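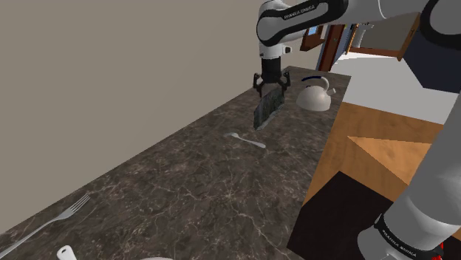

Dark brown marble, veined in white and tan.

A morning at the Renberg stone yard

By Araba Tsikata
5 April 2022
34 shares | 3 comments

I have walked past the Renberg gates for years, so when they announced an open day I was in line before the coffee cart had its lid off! The yard cuts and polishes stone for kitchens all over the county, and for one morning they let us wander nearly everywhere (ear plugs handed out at the door, please keep them in).

Driss Zaki took our group through the slab hall. He wets each slab with a sponge so you can see the color it will have after polishing, and I could have watched him do it all day. My favorite was slab 418, a deep brown with pale veins running through it like rivers on a map. It was already sold, sadly.

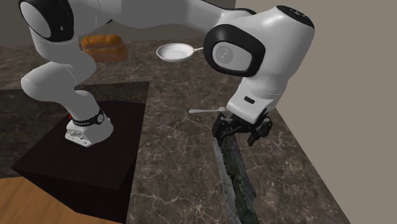 White and pale gray veins on a dark brown countertop.

Then came the big saw, which is LOUD and throws up a wonderful mist, and after that the polishing room, where we each got to rub down an offcut by hand. Mine is now a slightly lopsided trivet and I love it. Lunch was lentil soup and flatbread from Sqalli, across the road. Go early, they ran out by one.

The next open day is in October. Wear old shoes.

Recent posts
Behind the scenes at the Vakden paper mill
Bread ovens and blisters: a day at Feltomach
Five small museums by bus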